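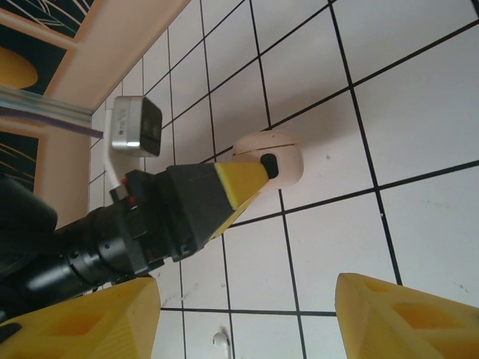
I had been meaning to get over to Sastdale since the spring, when Steteck first wrote to say their two-armed bench kit was ready for people to come and poke at, and on Tuesday I finally caught the early train and went. Shahzad Awan met me at the door with tea already made (bless him) and took me straight through to the benches. The kit is called the Orakzai, and it comes as a pair of small black arms with yellow fingers, each arm light enough that I could have carried it home on my lap. What I liked most was how close in you get to see the work. On the white tiles one arm had the little black nub at the end of its yellow tip right up against a smooth white case, the sort you might keep earbuds in, while the other arm's fingers stood wide apart nearby. I must have watched that bench for a good while before I remembered my tea.

Shahzad let me have a go at steering, and I was dreadful at it to begin with! You guide both arms at once, and my left hand has never been much use. He was very patient, and after up to 40 tries I was at least nudging things where I meant to.

Now, prices, as several of you asked. The basic pair is 2,000 pounds, and the version with the Ilard software and a year of support comes to 2,830. I would go for the second -- the setup screens in the basic one are a bit bare, and I got lost in them twice. Delivery is three weeks at the moment. My one real grumble is the manual, which is thin and assumes you know what all the bolts are for. Shahzad says a new one is being written and has promised to post me a copy.

They kept me till gone four, far longer than I'd any right to expect, and I very nearly missed my train. If you'd like to visit, ring first, as the car park is tiny and the side gate sticks.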